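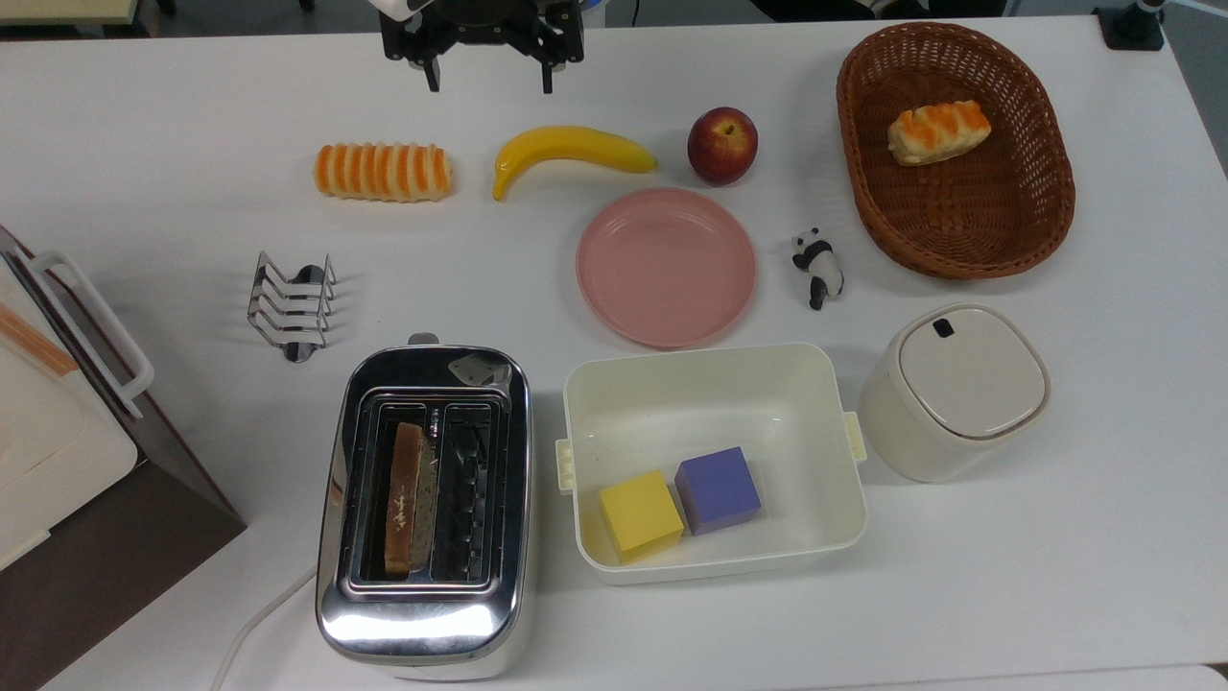 The Parnmont Review, Issue 647, p. 6

I have strong feelings about toy food, and I know how that sounds coming from a grown adult with a mortgage. But I've been a parent long enough to have stepped on a lot of fake produce in the dark, and I've come around to the idea that the stuff deserves better than the bottom of the toy bin. So let me make my case!

My case is that pretend food works best next to real kitchen things. A toy pastry on a playroom rug is a lump. Set it near a shiny two-slot toaster and a toast rack and suddenly it's breakfast, and someone small is going to ask you how you take your coffee. I'd put a grown-up toast rack in every play kitchen if I could (when was the last time you used yours for toast, anyway?). They cost next to nothing secondhand, and those curved wires are a puzzle all by themselves. What fits in the slots? A slice of bread, sure. A postcard. A banana, if you're three and determined.

As for the toaster, the cord comes off first. I'm relaxed about most things and I'm not relaxed about that. Take it to somebody who knows what they're doing, or find a broken one that has already been made safe. My own kids' toaster came out of a box at the Hukel Street swap table, dead as a doornail, and it got more use in one winter than the working one did in years. Kids love a mirror finish. They make faces in it, they breathe on it, they put jam on it. Real jam, in my house, which was a bad January.

Now, the play sets you buy new. I spent an embarrassing evening with the Kinnear catalog, the big one, which brags on its cover about 3,516 items, and I came away grumpy. Everything matches! The pan matches the plate, the plate matches the little oven mitt, and the whole thing looks like a hotel room. I don't know any real kitchen like that. Mine has a basket my aunt wove, plates from 2 different marriages (one of them mine), and a pepper mill nobody likes. A pink plate beside a brown wicker basket beside something chrome feels much more like a place where people eat.

I'll also stand up for the wicker basket in particular. Plastic tubs with lids are great for putting food away and terrible for playing with it, and once the lid is on, the food is gone as far as a child is concerned. A shallow open basket is half storage and half bakery. You can leave a pastry sitting in there, all cream and orange stripes, and it looks like it's for sale. That's an invitation, and you didn't have to say a word or set up an "activity," a term I would happily retire.

And please leave the plate empty. I mean this. My mother-in-law likes to lay everything out before the kids come down, fruit on the plate, pastry on the plate, tiny fork at an angle, and it's very pretty, and then they don't touch it, poor things, it's finished. An empty plate is a job that needs doing. Does the apple go on it? Does the bread roll even fit? My youngest once spent most of a morning serving and unserving one apple, and I drank an entire cup of coffee while it was still hot, so you can guess where my loyalties lie.

Then there's the panda question. Every tidy-minded person I know wants the animals in the animal box and the food in the food box, and I used to be one of them. I owned a label maker, an Irus, and I labeled things with it. But a little panda standing next to a dinner plate is a customer. Or he's the cook, or he's in trouble for sniffing around the bananas. Take him away and you've got groceries. I gave up on the boxes a while back and our tabletop has been a mess ever since, and the games have gotten so much longer and stranger.

My sister disagrees with me on nearly all of this, by the way, and she has the nicer house. She says mixed toys make for lost toys, and okay, we're short one plastic fried egg. We've looked under the couch. If it turns up in the heating vent I'll let her know she was right about that part.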